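4.3 Running a Druva collection session

Read 4.2 first. Hsiu-ying Kwan wrote it after the April runs, and it is politer than this section.

1. Clamp the bin to the table before you home the arm. The calibration file assumes the bin stays where it was put, and it is a very trusting file.

2. Load the Esar config and check that the log says 73 waypoints. If it says anything else, you have loaded Declan Pickering's config. Close it without saving.

3. Place the bars by hand. Do not tidy them. Neat rows gave us a lovely success rate in the first study and a dismal one everywhere else.

4. Start the recorder, then the policy. The other order works too, but you will have no data.

Note: a full session is 100 episodes. The Istholm set holds 1,728, of which 467 were thrown out when Lai-ching Yuen reread the labels. 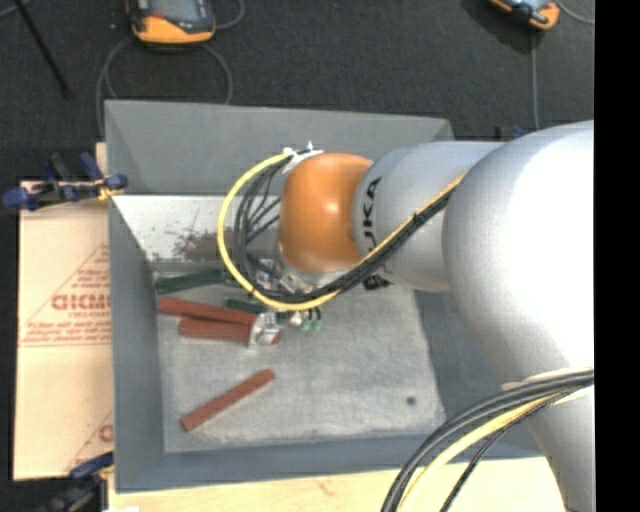

Labelling follows the Chu scheme, which scores each layout before the arm does anything, so that a poor grasp can't be blamed on a hard layout afterwards. Decide first whether any bar touches or overlaps another, then mark the ones standing apart. The reddish-brown bar on its own in the near left part of the bin would be marked "free"; the two lying close together towards the far side go down as "cluster", however easy they look to you. You are not the one picking them up.

5. Save the labels before you press Run. The form lets you edit them later, and the reviewers will ask whether you did.

Caution: the cables need slack at the wrist. Check the loop at both ends of the joint's travel, at slow speed, with a hand on the pendant. Ziad Tarawneh keeps the spares and a list of who has used them.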